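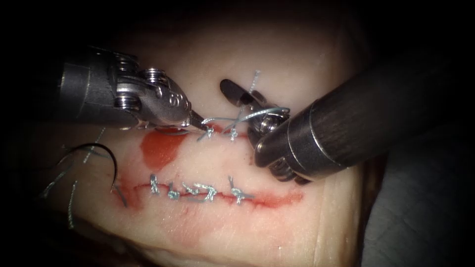
Fig. 4. Tying off on the upper cut

Support > Tinbridge Practice Pads > Set-Up Guide > Section 3: Closing Two Cuts

I wrote this section after going through a whole box of pads myself, so you're getting my bad habits along with the good ones!

1. Lay the pad flat and light the middle. Dark corners won't bother you.
2. Make two cuts running side by side, with room for your knots between them.
3. Add a little red practice fluid (go easy – you can always add more).
4. Close the lower cut first with interrupted stitches. Tie and trim each one before you start the next.
5. Move to the upper cut and do the same. Keep your loop loose until the knot is down on the pad.

Caution: Don't yank. The pad will tear, and a torn pad can't be patched.

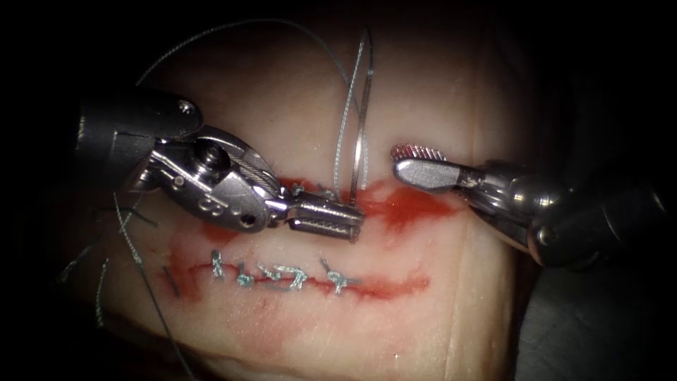
Spacing is what I still fuss over most. I get going, feel pleased with myself, and the gaps drift. Look at the lower cut, where the middle two knots are almost touching while the others have more room. If yours come out like that, mark your next row with a pen before you stitch.

Note: Blot the fluid between rows if you can't see the edges of the cut.

Comments (3)

Sanaa Zaki: Can I flip the pad and use the back?

Ehab Morsy: I do, Sanaa, but only with shallow cuts.

Bouchra Younis: Pen marks helped a lot. My gaps are still wide at the right end.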